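Toy lending shelf at Zurkero Hall passes 3,000 loans

I popped into Zurkero Hall last week to bring back a marble run (all the marbles accounted for, thank you very much) and found the toy lending shelf had a big paper banner taped over it with "3,000" on it in poster paint. So that's the news, really. The shelf has now lent out its 3,000th toy, and I was standing there in my rain boots when I heard.

If you've never been, the shelf is in the side room, past the coat hooks and to the left. You sign the green book, pick a toy, and bring it back within a month. There's no fee. There is a jar, and the jar is how the shelf buys glue, sandpaper and those zip bags that never seem to survive the under-threes. It opened with a few boxes of hand-me-downs and a donation from Flatasard, the hardware store on the corner, who gave the actual shelving. These days there are 262 toys in the book, and 220 of them are wood, which I found a little surprising until I thought about what gets handed down in this town. Plastic fire trucks crack. Blocks just go on and on.

I asked what goes out most, fully expecting it to be the train set, because in our house it's always the train set. Nope! Stacking toys, by a mile. The pegs-and-blocks kind have gone out over 500 times between them, and there's usually a waiting list for the good ones in January, when everybody is stuck indoors and already bored with the new stuff.

I get it. My youngest had one on loan all through the winter and I must have stacked that thing every evening before supper. I had opinions about it by the end. I like all the big squares at the bottom and the little pieces on top, and she likes whatever makes me say "oh no." We had a long spell where only the purple one was allowed to go on first, and if I put on a different one it came straight off again and got handed back to me with a look.

What I didn't know is how much fixing goes on behind the scenes. The repair table meets at the back of the Kermani bakery once it closes, and they've got a whole system with cookie tins. One tin is for dowels, one for wheels, and one very full one is for pieces that don't belong to anything. If your toy comes back missing a block, they go through that tin first, and if they can't find a match they cut a new one and paint it as close as they can get. I've seen a few of the replacements and the colors are a bit off — a pink that wants to be red, that sort of thing — but the kids couldn't care less.

The stacking toys get the most attention because the blocks are forever going missing one at a time, and the fit matters more than you'd think. 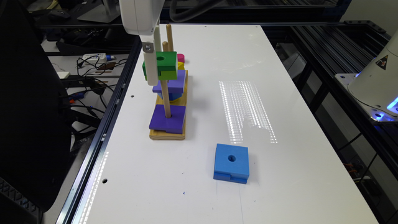
A hole that's too tight is a tantrum waiting to happen, and one that's too loose makes the whole stack lean. So every peg gets tried with every block before the toy goes back on the shelf, and anything that sticks gets a few turns of sandpaper. I had a go at the sanding myself and was told, very kindly, that I was making an oval.

There'll be a get-together to mark the 3,000 on 31st May, in the main room from ten until the cake runs out. Vindetti is bringing coffee, the bakery is doing the cake, and the shelf will be open for borrowing the whole time. Bring back anything you've had since forever and you won't get a lecture. They'd especially love to see the farm puzzle with the missing goose, even if the goose is still missing.

They're also looking for donations, mainly wooden puzzles, pull-along animals and anything with pegs. Odd blocks are welcome too, so have a feel down the back of the couch before you come. I found two in ours, plus a marble, so I guess I owe the marble run people an apology.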